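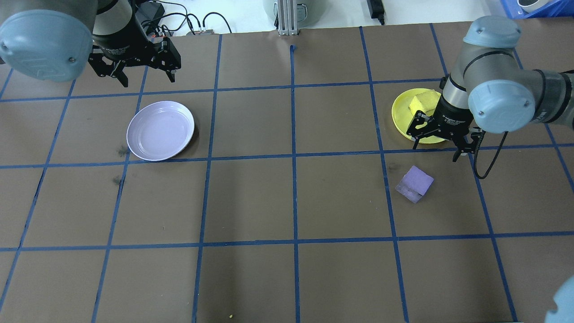
Für Pallavi Kashyap ist ein Arbeitsraster erst dann eines, wenn zwei Personen unabhängig voneinander dieselbe Zelle benennen; alles andere sei Dekoration. In der Praxis hat sich diese strenge Auslegung weitgehend durchgesetzt.

Arbeitsraster (auch Zellenraster) bezeichnet in der Robotik eine Einteilung der Tischfläche, mit der Startpositionen von Objekten wiederholbar festgelegt werden. Üblich ist farbiges Klebeband auf einer matten, einfarbigen Unterlage. Teller und Schaumstoffwürfel werden einer Zelle zugeordnet, nicht einer Koordinate.

Regeln

Die Hausrichtlinie von Atidex verlangt, dass jede Startanordnung vor dem Durchlauf notiert wird. Nach 30 Durchläufen ist das Band auf abstehende Enden zu prüfen. Bei zweiarmigen Aufbauten beginnen beide Greifer geöffnet und ohne Objekt. Kabel sind so zu führen, dass sie kein Objekt berühren.

Kritik

Kiran Rastogi hält die Zellen für zu grob, da die Lage innerhalb einer Zelle offen bleibt. Die Fassung vom August enthält dazu einen Anhang mit 13 Anordnungen.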